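Manipuler des tiges et des vases avec un bras robotisé : règles de bonne pratique

Rédigé par Radoslava Jurčo, relu par Hyun-seo Min
Mise à jour : 7 juin 2022

Ce guide s'adresse aux personnes qui préparent une tâche d'arrangement floral sur une table de l'atelier Lustdale. Il complète la fiche générale de sécurité et ne la remplace pas. Si vous n'avez pas encore signé la fiche générale, arrêtez la lecture et demandez-la d'abord à Mavis Obi.

1. Avant la mise sous tension

Retirez de la table tout ce qui ne sert pas à la tâche. Les vases en verre se posent à plat, à 70 mm au moins de chaque bord. On les regarde à contre-jour avant chaque série : un vase qui présente une fissure, même très courte, va au bac de rebut et ne revient pas.

Les câbles au sol doivent rester en dehors du passage de l'opérateur. Quand cela n'est pas possible, on les fixe avec du ruban sur toute la longueur de la traversée.

Vérifiez que l'arrêt d'urgence est à portée de votre main libre. Faites l'essai une fois, bras immobile, puis réarmez.

2. Choix des tiges

Nous utilisons seulement des fleurs artificielles. Les fleurs naturelles perdent de l'eau et du pollen, et les joints des doigts le supportent mal. Préférez les tiges à feuilles longues et fines si l'exercice porte sur l'approche, parce qu'elles obligent à bien choisir l'angle. Les étiquettes peuvent rester en place, mais il faut alors le noter dans le cahier, car une étiquette change parfois l'aspect de la prise d'un essai à l'autre.

3. Approche et prise

L'approche se fait à vitesse réduite dès que les doigts sont à moins de 123 mm des premières feuilles. Gardez les deux doigts ouverts de chaque côté du bouquet et ne commencez la fermeture que lorsque la tige est bien entre eux. On saisit la tige, jamais la fleur : les pétales se détachent facilement et on les retrouve ensuite dans l'articulation.
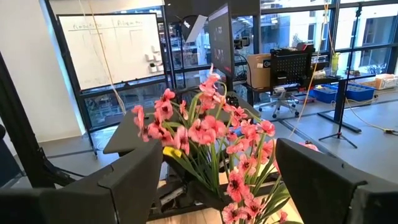
Vue depuis le poignet : le bouquet entre les deux doigts de la pince.

Si une feuille touche le doigt pendant la descente, cela n'est pas une faute. Si elle se plie sous le doigt, remontez de quelques centimètres et reprenez l'approche par un autre côté. L'opérateur ne corrige jamais la position d'une feuille à la main pendant que le bras est sous tension.

4. Travail entre deux vases

C'est la partie la plus délicate. Le bras doit descendre verticalement dans l'intervalle, sans mouvement latéral en dessous du col du vase le plus haut. Pour une tige couchée sur la table, respectez l'ordre suivant :

Placez la pince au-dessus de l'intervalle, doigts ouverts.
Contrôlez la distance entre chaque doigt et le verre voisin.
Descendez, fermez, attendez une seconde.
Remontez tout droit avant de tourner le poignet. 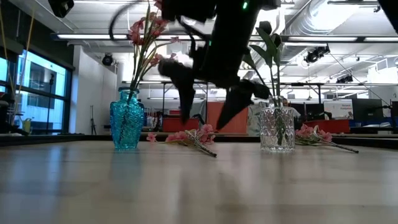

Pince ouverte au-dessus de l'intervalle, avec une tige couchée entre le vase turquoise et le vase transparent.

Faites attention au verre transparent. Les caméras le voient moins bien que le verre coloré, surtout avec la lumière du jour et les reflets du plafond. Pour cette raison, la marge autour d'un vase transparent est augmentée de 9 mm dans le réglage Flistusell. Ne diminuez pas cette valeur sans l'accord écrit de Do-yoon Tak.

Pendant le mouvement, personne ne met les mains au-dessus de la table. Les personnes qui travaillent plus loin dans la salle peuvent rester à leur poste, à condition d'être en dehors de la zone du bras.

5. En cas de casse

Arrêt d'urgence, puis coupure de l'alimentation. Mettez des gants et enlevez d'abord les grands morceaux. Passez ensuite un chiffon humide sur la table, et contrôlez l'intérieur des doigts avec une lampe. L'incident s'écrit le jour même sur le formulaire 356, y compris quand le vase est seulement ébréché.

6. Fin de série

Ramenez le bras en position haute et attendez l'arrêt complet avant de reprendre les tiges. Les vases se rangent vides. Dans le cahier, indiquez le nombre de prises réussies, le nombre de reprises et le nom de l'opérateur.

Les questions sur ce guide se posent à Shahab Ghasemi. La version précédente, celle de mai, ne doit plus être utilisée.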